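About Ruleck

Ruleck is a watch repair and restoration workshop with a small website attached. We service mechanical and quartz watches, sell a limited number of reconditioned ones, and write about the watches that cross our benches. The workshop is in Wustedham, on the second floor of the old Donati building, above the shoe repair shop. The street door is on the side, next to the bike racks.

If you only want to know whether we can fix your watch, the answer is on the Services page, and you can skip the rest of this.

How we started

Trinidad Prieto opened the workshop after leaving the service department of a department store, where she had spent most of her time changing batteries and sending everything else away in padded envelopes. She rented one room, bought a used timing machine and a cleaning machine that leaked, and put a card in the window downstairs. For the first year she worked alone. Most of the jobs were quartz dress watches, and a lot of them were worth less than the repair.

Heino Adomaitis came in as a customer. He had a hand-wound pilot's watch that had been serviced twice by other people and still stopped every night at 4 a.m. Trinidad found a bent tooth on the calendar wheel. Heino had trained as a toolmaker and asked if she could use somebody who could make parts. She could, and he started that February, two days a week at first.

The name comes from a clock. When Trinidad took the room there was a wall clock left in it with Ruleck painted on the dial, and we have never found out who made it. It still hangs by the door. It runs slow in winter and we have left it that way.

The website came later, and it began as a way to answer the same questions less often. Trinidad wrote a page about what a service includes, then one about water resistance, and then one about why a diver's watch with a good rating can still fog up after a battery change at a mall kiosk. People we had never met started sending us photos of their watches. The articles now bring in more work than the card in the window does.

What we work on

Our usual work is automatic and hand-wound watches from the 1950s on, chronographs included. We also take in multi-function quartz watches – the kind with a compass, an altimeter or a tide display – as long as parts can still be had. Touch-sensitive crystals are a separate matter. We can replace a battery and seals on most of them, but if the sensor layer under the glass has failed, we will usually tell you to go to the manufacturer.

We don't work on smartwatches. We don't replate cases, and we don't refinish dials unless the original is past saving and the owner has agreed to it in writing. A refinished dial nearly always lowers the value of an old watch, and several customers have been upset to learn that after another shop had already done it.

Polishing is optional at Ruleck. It is a box on the intake form and it is blank by default. Cases that have been polished many times lose their edges and the lugs get thin. If you would like the scratches taken out, we will do it, and we will tell you first what will be lost.

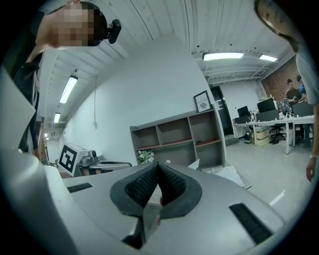 A full service on a mechanical watch means taking the movement apart completely, cleaning every part, replacing what is worn, oiling it and putting it back together. We then regulate it in several positions and let it run for ten days before it goes back to you. Anything that touches a case is chosen with the finish in mind. Soft black pads with a fine mesh texture and a thicker rubber edge, meeting in a V, are gentler company for a polished bezel than bare steel jaws, and the same thinking decides what our case holders are lined with. Crystals are handled with finger cots. Movements are held by the edge of the main plate in a holder made to size, and for odd calibers Heino makes the holder himself.

Every watch that has a water resistance rating is pressure tested before and after the work. The dry test comes first. If a case fails the dry test it does not go in the water tank. For older divers we test to a lower figure than the one on the dial and write that figure on the receipt. We would like you to treat it as the real one.

Parts

Original parts are getting harder to buy. Some of the big groups no longer sell to independent shops, and for certain movements the only source is another dead movement. We keep a stock of 114 donor movements, sorted by caliber in the flat drawers along the back wall. If we use a donor part in your watch, it is listed on the invoice as used.

Where no part exists, Heino can make one. He cuts stems, staffs, click springs and a few kinds of wheel. This costs more than people expect. A balance staff takes him most of an afternoon, and we quote it before he starts.

We also buy broken watches for parts. Send a photo of the movement if you can open the case safely, and don't pry at it if you can't. We pay by caliber and condition. Boxes and papers don't change what we offer for a donor.

The people

Trinidad Prieto owns the business and does most of the chronograph work. She also writes the longer articles on the site. Her own watch is a steel chronograph with a replacement bracelet, and she has been looking for the right bracelet for years.

Heino Adomaitis makes parts, repairs cases and looks after the machines. He is at the lathe in the mornings and prefers not to take calls before lunch.

Vaida Grigaitė does quartz work, pressure testing and vintage automatics. She joined after finishing her watchmaking course and now handles intake as well, so her name is probably the one on your estimate. She wrote our guide to alarm and world-time watches, and she is working on a second part covering the models with a mechanical alarm.

Marlene Mühlbauer keeps the accounts, orders parts and runs the shop page. She photographs the watches we have for sale. If a listing says the hands don't match, Marlene put that in, and it will be correct.

Védís Hedegaard writes for the site from outside the workshop. She sails, and she covers watches made for sailing, diving and cold weather, usually after wearing them for a season. Her reviews are her own opinion. We don't always agree with her – Trinidad and Védís have had a long argument about regatta countdown dials, some of which is still up in the comments.

Traltness

Traltness is the name we use for watches we rebuild and sell ourselves. They are not a new brand of watch and we do not put the name on the dial. It appears on the paperwork and on the strap buckle. Each one starts as a complete watch or as a case and movement that belong together. We do not assemble watches from unrelated parts and sell them as something they never were.

A Traltness watch comes with a sheet listing every part we replaced, the timing results in each position, and the pressure test figure if there is one. The guarantee runs for two years and covers the movement. It doesn't cover straps, scratches, or water damage above the tested figure.

We list four at a time. When one sells, the next goes up. There is no waiting list, and we don't hold watches without a deposit. Marlene will answer questions about a listing by email, and she can send more photos of the caseback or the movement if the ones on the page don't show what you need.

How the reviews are done

Some of the watches reviewed on this site are lent to us by makers or dealers, and the review says so at the top. They go back afterward. We don't accept payment for reviews and we don't let anyone read them before they go up. We sell advertising in the right-hand column only, and Marlene handles it.

When we open a watch for a review, we say so, and we say what we found. A few makers have stopped lending to us over this. We have bought some of the watches ourselves instead, which is why there are fewer reviews than there used to be.

If we get something wrong, write to us and we will correct it. Corrections are marked at the bottom of the article. The piece on depth gauges has had the most so far.

Visiting and sending watches

The counter is open from 10 a.m. until 4 p.m. Please call ahead if you are coming from out of town, as Vaida is sometimes in the test room and can't hear the bell. There are stairs and no elevator. If the stairs are a problem, the shoe repair shop downstairs will take your watch in an envelope and give you a receipt, and we will call you the same day.

Watches sent by mail should be wrapped in something soft and packed in a box that doesn't rattle. Do not send the original presentation box. Take the strap off if it is valuable or if you are fond of it. Put your name, phone number and a short note about the problem inside the box as well as on the form. "Runs fast" is useful. "Runs fast when worn, fine overnight" is much better.

Estimates are free for quartz watches. For mechanical watches there is an inspection fee, which comes off the bill if you go ahead with the work. We hold unclaimed watches for a year after the last message we send, so please let us know if you change your email address.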